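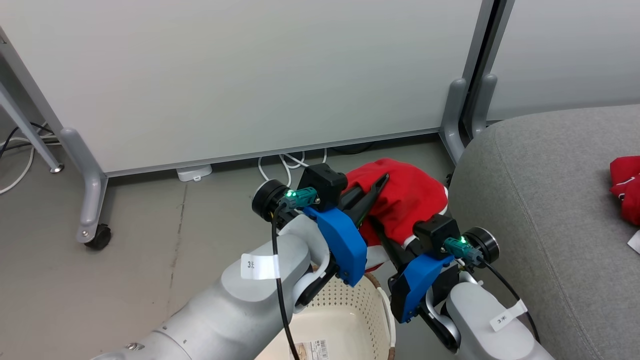 Round basket or square hamper for a small landing?

Filed under: Home & Garden > Laundry, Ironing and Airing
Last updated: 4 July 2026
Print this thread | E-mail to a friend

areeba_r
Hello all, long-time reader and very occasional poster. We've moved into a flat where the landing is only 80 cm across at the narrowest bit, and I've been going round and round (sorry) over what to put there for the washing. I'm rather taken with the plain round sort, off-white plastic with the little holes all over, the same style as the one in the photo at the top. My sister swears by a tall square hamper with a lid and thinks I'm mad to want anything open. There are four of us, two of them in school jumpers, and the clothes come off wherever the children happen to be standing. What do you all use, and would you buy it again? I'd like to choose one and stop thinking about it!

Noreen Minhas
Round, every time. I've had mine since we lived in the old house, and it has been up and down the stairs so often that I could carry it in my sleep. The holes make all the difference with gym things and damp flannels, which used to go sour in my old lidded hamper before I'd got a full load together (and I do like a full load). It goes on the floor by the bathroom door and everybody manages to hit it, or near enough. A lid is one more thing to lift, and my lot simply put their socks on top of it.

sohail_k
I'm going to disagree with Noreen, warmly as always. Round baskets waste the corners. On a narrow landing you want something flat-backed that sits tight to the wall, otherwise you'll be stepping round the bulge every night on the way to the loo. We have the Forside slim hamper, and although it wasn't cheap I've never once stubbed a toe on it. The fabric liner lifts out too, so you carry the liner down and leave the hamper where it is.

Noreen Minhas
Ah, but Sohail, you've still got to wash the liner! Mine gets a wipe with a cloth and that's that.

sohail_k
Twice a year, Noreen. I think I can bear it.

Ghazala J
Can I put in a word about colours while we're here? That red thing over the basket in the photo made me wince a bit, as it's got a strip of white trim on it, and I have ruined more red-and-white clothes than I care to remember. My daughter had a red netball top with white piping that came out of its first wash with pink piping, and she wore it all season with a face like thunder. Whatever basket you get, Areeba, get two if there's any room at all, or one and a string bag on the door hook for reds. Cool wash, inside out, and don't leave it sitting wet in the drum while you go and answer the phone.

areeba_r
Oh Ghazala, the poor girl. We have a red PE top coming in September, so I've written that down. Do you use those colour sheets?

Ghazala J
I do, for the first three or four washes, and after that I rather forget. I couldn't swear they do much but I feel better with one in.

naveed.marwat
Late sixties, living alone, so take this with a pinch of salt. I had a round one from Custeo that split at the rim after one winter, and I put that down to dragging it along by one side when it was full of towels. Pick it up with both arms underneath and it'll last you years. Also, do peel the barcode sticker off before you use it. They often put it inside near the bottom, and mine went gummy and left a mark on a pillowcase that took an awful lot of washing-up liquid to shift.

Noreen Minhas
A drop of cooking oil on kitchen roll, Naveed, leave it ten minutes and then rub. Wash the basket well afterwards, though, or you'll have an oily pillowcase instead.

sohail_k
Fair point about the towels. I will concede that a round basket is nicer to carry out to the line on your hip, and I do keep an old one by the back door for pegging out. For the landing I'm sticking with square.

areeba_r
Thank you, all of you, this has been more use than a month of looking in shops. I measured again this morning with a washing-up bowl standing in for the basket, and there's room to get past so long as it goes beside the airing cupboard and not opposite it. So I'm getting the round one, with a string bag on the hook for reds. My sister has been informed and is being very gracious. Ghazala, what sort of hook do you have? Ours is one of the stick-on ones and I don't trust it with a wet swimming towel.

Ghazala J
A proper screw-in one, love. The stick-on kind came down in the night and frightened the cat.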